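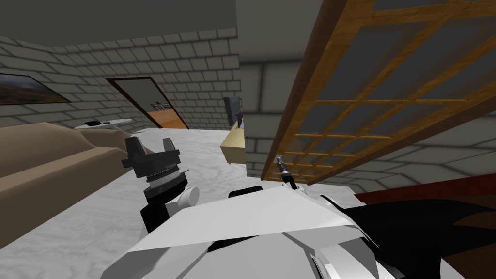 Laminate floor clicks and dips near the patio door – do I have to pull it all up?

Posted in Floors and Walls by oltier_basement

We moved into a one-story house in April. The living room has floating laminate over a concrete slab, 300 square feet of it. There is a spot about a step in from the patio door where the floor goes down when you put weight on it and makes a click coming back up. It is worse in the morning. The rest of the room is solid.

The previous owners left a half box of the same planks in the garage. The label says Clunell and the planks are the click-together kind with a thin foam pad under them, bought separately I think. No sign of water that I can find. The baseboards are nailed on and painted, and I would like to keep them if I can.

I had one flooring company out and they quoted me $985 to take up half the room, level the slab and put it back. Is that normal? Can I fix one spot without touching the rest? I have seen kits where you drill a small hole and inject glue. I own a circular saw, a pry bar and a level but have never laid a floor.

3 replies

hovirik_tile

Check two things before you spend money.

First, the expansion gap. Floating floors need a gap at every wall, usually 1/4 to 3/8 inch, but go by the instructions for your product. If a plank is tight against the door track, the floor has no place to go when it swells and it will lift a little off the slab. Then it dips when you step on it. Pull the baseboard or trim nearest the door and look. Cut the paint line with a utility knife first and the board will usually come off in one piece. If the plank is touching the track, trim it back with an oscillating tool and vacuum out the dust. Give it a week or two to settle.

Second, the slab. Most makers allow 3/16 inch of dip over 10 feet. Lay a straight board across the bad spot on top of the floor, have somebody stand on it, and see how far it goes down. If it's more than that, you have a low place in the concrete and trimming the edge won't cure it.

For a low place you do have to take up planks, but you start at the closest wall and work in. If the door wall is the closest you may only lift four or five rows. Number the backs with a pencil so they go down in the same order. Fill the low place with a cement-based patch, feather the edges, let it dry for as long as the bag says, then put the pad and planks back. A bag of patch cost me $76 for the good stuff, and you will have most of it left over.

I would not use the glue injection kits on a floating floor. They are made for glued-down wood. If you pin one spot to the slab the rest of the floor can't move around it, and you can end up with gaps at the seams.

ranchhouse400

mine does this too, 400 sq ft, been that way for years. I put a rug on it

kao_street_reno

Agree with the first reply on the gap. Ours was the transition strip at the door – it had been screwed straight through the laminate into the slab. I took the strip off, cut the plank back and reset the strip so the screws missed the floor. The clicking stopped, though there is still a small dip.

On the quote, ask what they are including. Leveling compound and labor for half a room could add up to that, but they should be able to tell you how far out of flat the slab is. Ours never put a straightedge down. Get a second price before you agree to anything.

Also tape a square of plastic to the bare concrete overnight if you do open it up. Drops under the plastic in the morning mean moisture is coming through, and you'd want a vapor barrier before the planks go back.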